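Progress report, Prorenholm kitchen automation
To: Pacheco grants desk
From: the kitchen at Brukasham
August 9, 2026

Hi all, second report, and a happier one than the first! We've kept going in the simulated kitchen, so the arm gets its practice on a rendered counter and my crew can keep using the real one for lunches. Most of the past stretch went into getting around cupboard doors and reaching the toaster oven, which sounds tiny until you try to write it down as steps (I filled a whole exercise book).

We've spent 3318 dollars of the grant so far, nearly all of it on computer time and on paying kitchen staff for the hours they sit in with the programmers. I fought for those hours and I'd fight for them again. The cooks know what a door left open does to your elbow at six in the morning, and the programmers didn't.
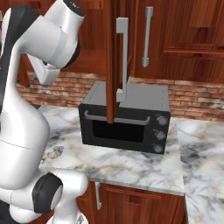 Murray Gosselin told me he doesn't mind handing over the oven work, as long as someone asks him before his shifts get moved around to suit a machine. Fair enough. So we've put it in writing: no roster changes before the November review, and 2 staff will be at every planning meeting with Rarninard, on the clock.

What's changing already is the talk in the kitchen. People who wouldn't come near the project in autumn are now arguing about which jobs they'd give away first (tray loading is well ahead) and which they'd keep. Plating stays with us, and so does tasting, obviously.

Still to do: a stop rule everyone understands, training hours for the night crew, and a quote for the safety barrier. I'll send the quote when Rarninard sends it to me.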